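**Friday, Brurkov cell, after lunch**

Picking up from my July notes, because I said I would and then didn't. The protective stop we have been blaming on the network cable came back this morning, twice, and I now think we have been rather unfair to the cable.

The job was the usual one on the Ludix towers: processor, then memory out of the printed tray, with the arm working over the open case. First stop came on the approach, fingers still clear of the board. The pendant gave fault 418, which the Stępień manual (bless it) describes only as "unexpected load, see supervisor". I am the supervisor today, so that was a short conversation.
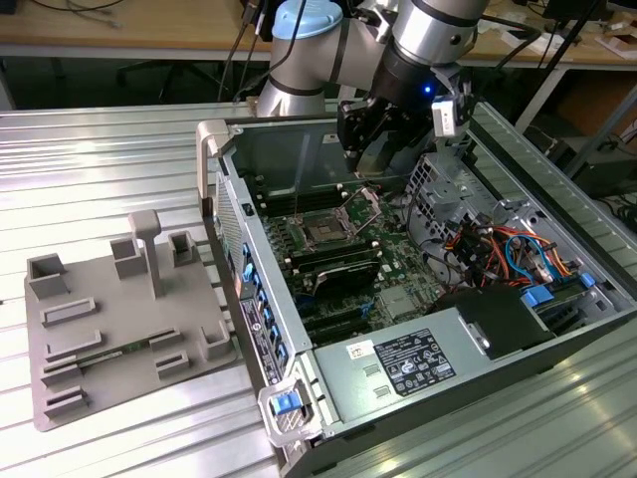
Arm down over the rear of the case, socket lever up, nothing in the socket.

I logged the wrist force through a slow jog and it was not flat at all. With the arm up high it sits nicely, but as the wrist comes down and turns, the reading creeps up and then jumps. My guess is cable drag. The lead at the wrist was re-tied when we changed the gripper, and I suspect it has less slack than it used to. The controller feels a tug, decides it has hit something and stops, which I would much rather it did than carry on into a set of socket contacts!

Second stop was on program line 214, further into the same sort of move, and that one bothered me more, as whoever clears it has to lean in to see how close the fingers are. Please don't do that with the drives live. Press the emergency stop first, then look, then jog straight up at the slowest speed.

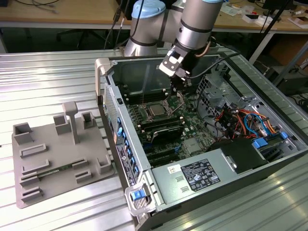
Raising the force threshold would make the fault go away and I can feel the temptation from here, but I've left it alone. I'd like to re-tie the lead with a bigger loop and then run 1000 dry cycles over a scrap chassis, overnight if Dretport can spare us the cell. At about 2 stops a morning we ought to know quite soon whether it has helped.

Still to do: check the payload figure against the new gripper, ask Dretport for the longer lead, put a proper description of 418 on the pendant card.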